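Reading time: 6 min

Search this book Enter keyword Go

Chapter 9
Chores

Every few years a company announces that the housework is nearly solved. A machine folds a shirt on a stage, the clip gets passed around, and the shirts in everyone else's homes stay in the basket. This chapter asks what such clips prove. My own answer is very little, and you should read the rest with that bias in mind.

Start with the word "can." When a maker says its arm can clear a counter, it may mean the arm did so once, with cups it had practiced on, under lights that never changed. A cleaner hired on those terms would be sent home. In Section 9.2 we look at Itadeck, a test plan drawn up in Italville that asks for 450 tries at each chore and bars anyone from stepping in. The first arm entered, a Clallik, finished 117 of them. The press release mentioned its best 30 in a row.

Shop floors are kinder to machines, and the chapter treats them separately. Parts arrive facing the same way and the floor is level. The Hrubý packing line in Section 9.4 has run for years with few complaints. Moving that success into a kitchen is a different job, and past results on the line say little about it.

Cups deserve more attention than they get. A cup is light, it tips easily, and its wall is a narrow thing to pinch. Before reading on, write down what you would need to know before letting a machine handle yours.

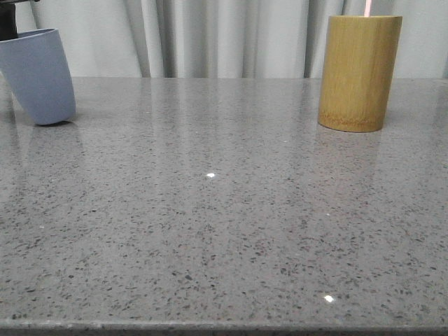 Figures 9.1 and 9.2. A blue cup and a black gripper. 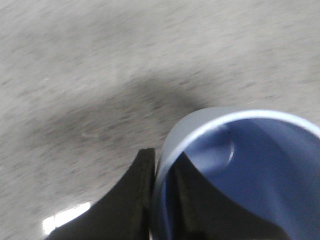 Reader comments (3)

dishpit_veteran: I washed dishes for a living and I think the author is too hard on these things. 117 out of 450 is bad, but my first week was bad too. The difference is I got paid for it.

marlow77: Does Section 9.2 say how long each try was allowed to take? I'd wait for a slow robot. I wouldn't pay for one.

tk: The link to the Section 9.4 exercises is broken on my tablet.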